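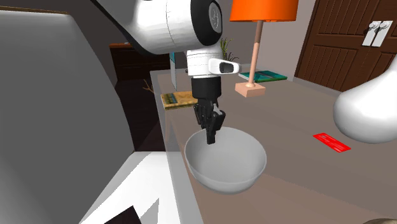 Bowl grasping moves to the rim planner

The April build of Trasten replaces the grasp stage used for bowls, cups and other open containers. The old stage fitted a box to the segmented object and closed the hand across the shorter side. That works for books and cartons. For a wide bowl it produces a grasp wider than the hand can open, and the planner then spends its time budget rejecting candidates one after another.

The new stage, written by Wafula Makokha, works on the rim alone. It extracts the upper edge of the object from the depth cloud, fits an ellipse, and samples approach poses along it. Each pose puts the fingertips on both sides of the wall, with the palm axis tilted toward the center. Poses that fail the arm's reach check are dropped before any collision query is made, so most of the cost now sits in the last few candidates.

Testing is done in simulation on the Mirside tabletop set, which has 2929 start states. The rim planner returned a valid grasp in 2482 of them. Most of the remaining failures fall into two groups. In the first, a tall object stands close to the bowl and blocks the wrist on every reachable side. In the second, the ellipse fit is poor: part of the rim is hidden by the arm, and the visible arc is too short to fix the center.
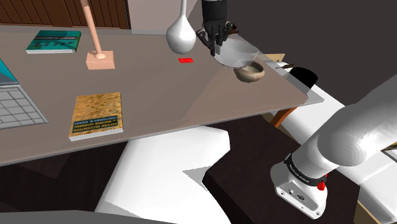 Glass needed separate handling. Simulated depth on transparent surfaces can be switched between ideal and degraded modes, and results in ideal mode say little about a real sensor. In degraded mode the rim extractor falls back to an edge detector on the color image and takes its height from the object model. This path is slower and is off by default. Set rim_source to "color" to enable it.

Tilt is now a constraint on the held object. Previously it was set on the wrist, which gave wrong results whenever the bowl shifted in the hand. The controller re-estimates the object pose at 30 Hz and passes the offset to the trajectory follower. Gladys Owino has added a log channel for the offset, and the Torneck viewer can plot it beside joint torque.

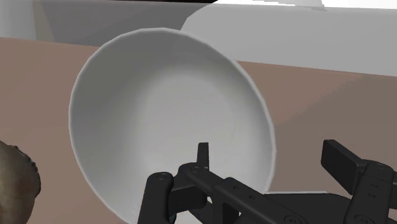

Do existing task files need to be changed?

Only those that set a wrist tilt limit. The old key is still read, but it prints a warning and will be removed after 3 more builds. Files that use the default limits will run as they are.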